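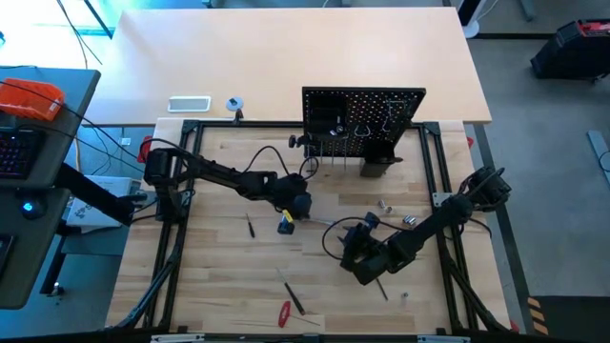 Skoveck is a graphics compatibility layer that lets older PC games run on newer drivers. It was first released by Memano in November, with a list of 4,000 supported titles, a generous number of which were demos.

The layer translates outdated drawing calls into modern ones and keeps the results in a cache. Early versions never emptied the cache, a habit the manual called "persistence".

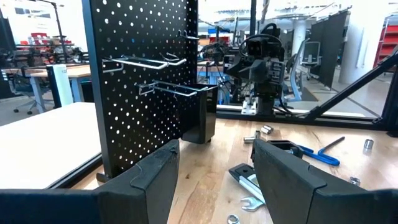

Version 2 capped it at 550 megabytes and dropped 32-bit systems, to the grief of a small but talkative forum. A rival layer, Pronano, supports 1,000 titles and claims to have tested them.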